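Bag cell: where we have got to

Several of you have asked why the bag cell was still being fiddled with when I said in the last issue that it was finished. I said it was finished because the sheet from Flasetti said so. I have stopped quoting the sheet.

For anyone new, the bag cell is the single arm with the two black fingers. It is meant to pick up clear plastic bags, full or empty, and put them where they are wanted. Clirkico sold us the arm, Flasetti sold us the fingers and the software that goes between the two, and each firm is quite sure that any trouble belongs to the other. I have had both on the phone at once and it did not speed matters up.

The claim on the sheet was that setting up for a new kind of bag takes 21 minutes. I timed it with Kristóf Antal on May 25, 2025 and it took 111. Some of that was us. We had the old finger offsets loaded to begin with, left over from the trials on cartons, and the arm was closing a little to one side of where it thought it was. Once Kristóf had wiped the tips, run the zero again and typed the new numbers in by hand (the import button does nothing, and we have reported it twice), the fingers met where they should. That still leaves a good hour that I can't put down to us.

The wrist camera is the part I trust least. Clear film throws light back in every direction, and the settings that came with the software were plainly chosen by somebody with a nice matt cardboard box in front of them. I would ask anyone who thinks this is a small matter to look at what the camera has to work with.
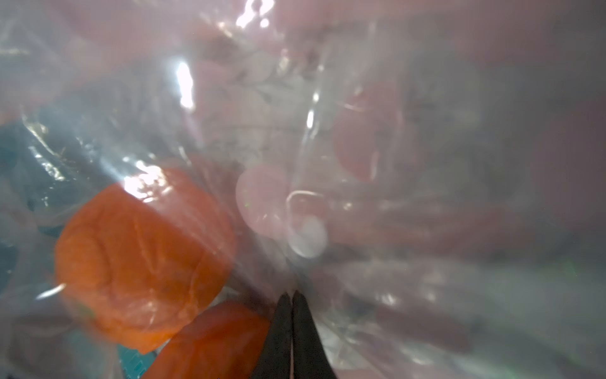

The wrist camera's view of the fingers at clear film, first with things behind it, then with a crumpled bag on the patterned top.

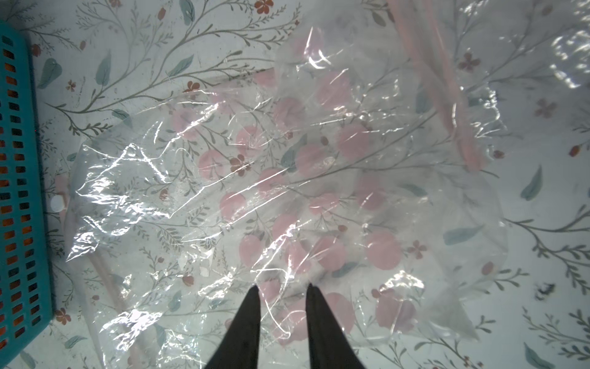
Kristóf's answer was to turn the exposure down until the glare stopped swamping everything, then lower the closing force in small steps. I wanted to do it the other way about and we had words. His way is in the log, so please follow it until someone shows that mine is better. Change one setting at a time, write it down, and run the zero again after any knock to the fingers, however slight.

The patterned cover stays on for now. Vurport, who looked over our setup in October, told us that a plain dark surface would cure most of our troubles. It may do. They also sell plain dark surfaces. If the cell can only cope with a table chosen to suit it, I would like to know that before we spend any more, and so I have asked for the whole set of trials to be run on the cover first and on a plain top afterwards.

On looking after it: the maker's booklet says the finger pads will last 600 hours. I have no idea what they were gripping when they worked that out, and I'd treat the number as a hope. Check the pads at the start of every session. Wipe them with a dry cloth, no spray — spray leaves a film, and we have quite enough film to deal with. If a tip looks worn, change both, as one new and one old will not close evenly. Spares are in the second drawer, under the Simon manuals, and there are 2 pairs left. Tell Kristóf if you open the last one.

The stop button has been tested and works. The cable along the back of the arm has been clipped up higher so that it no longer drags when the wrist turns right over. I am told the new clips are permanent. I have put a roll of tape next to them.

Flasetti have promised an update that will set the exposure by itself. Please don't install it if it arrives while I am away. I want the present settings copied off the machine first, and I want to see the timing done again with a stopwatch that belongs to us.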